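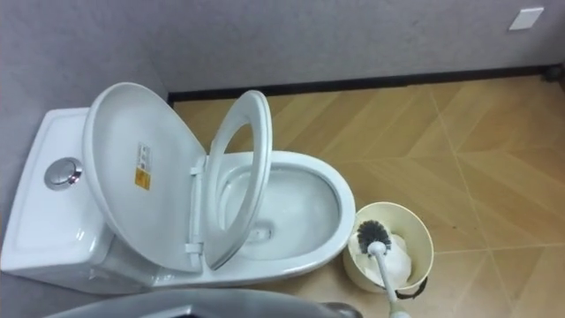
The Kirau guesthouse group voted Thursday to buy three bathroom-cleaning robots, ending a budget discussion that started last fall with a much smaller idea: replacing the floor scrubbers.

The machines will come from Plavero and go to work in June. They will handle toilets and bathroom floors across the group's 219 guest rooms, beginning with the 60 rooms in the Valau building, where the housekeeping team has been short-handed for two seasons.

"I've wanted this since I first saw an arm reach into a bowl and do the part under the rim," said Wálter Ccori, who runs housekeeping for the group and wrote the equipment plan. "That's the job people quit over. I can hire for beds and windows. I can't hire for that."

Ccori's plan runs 25 pages, and it's a fun read if you like this sort of thing (we do). More than half of it deals with what the group will have to pay for besides the robots: charging spots on each floor, spare brush heads, a service contract, training hours, and a repair fund that can't be spent on anything else. An early draft left out the repair fund. Board members sent it back, and Ccori says they were right to.

The group looked at buying, leasing, and paying by the room. Leasing was cheapest for the first year but got expensive fast once Ccori added the charge for swapping out worn grippers. Paying by the room looked good on paper until he ran the numbers for a full summer. Buying won, with the cost spread over the same period as the service contract so that both come up for review together.

Small details ate up a surprising amount of the planning time. Bathrooms in the group's older buildings have raised door sills, and the robot's base has to get over them. Flush controls come in several styles, from side levers to buttons set in the top of the tank, and each one has to be taught separately. Brushes are a whole chapter. Ccori wants the same long-handled brush in every bathroom, kept on the same side of the toilet, so a machine rolling in doesn't have to hunt for it. Staff can start on that now, and it costs almost nothing.

Seats and lids got their own page too. The robots can lift them, but the plan asks for soft-close hinges whenever a seat is due for replacement anyway. A seat that drops hard is rough on the hinge and can knock a brush loose from the gripper.

Housekeepers will keep their hours, according to the plan. One person on each shift will be trained to run the machines, check their work, and step in when a room is too cluttered for them. That role comes with a raise, which is written into the first-year budget as its own line. Beds, showers, mirrors, and trash stay with the crew.

There was one real argument on Thursday, and it was over timing. Jasińska, the group's lakeside property, is due to have its bathrooms redone, and its manager asked for the first machine so the new rooms could be laid out with it in mind. The board liked the thought but stayed with Valau, where the need is greatest. Jasińska will get wider door openings and an outlet at floor level in every hallway, so it'll be ready when its turn comes.

Ccori has also asked for a slow start. For the first weeks, each robot will clean a room and a housekeeper will inspect it, with a short form for anything missed: water spots on the floor, a streak on the bowl, a bin left in the wrong place. The forms go to Plavero as well as the board, and the second payment is tied to the results. It's a smart piece of budgeting, and other small lodging groups might want to borrow it.

If Valau goes well, the board will take up a second order when it sets next year's equipment budget. Ccori already has a wish list for that round – window reach, mostly, and something that can carry linens up the back stairs.

Staff who would like to train as operators can sign up at the Valau front desk. The first session starts at 3 p.m. on the day the machines arrive, and the group will post the date once Plavero confirms shipping.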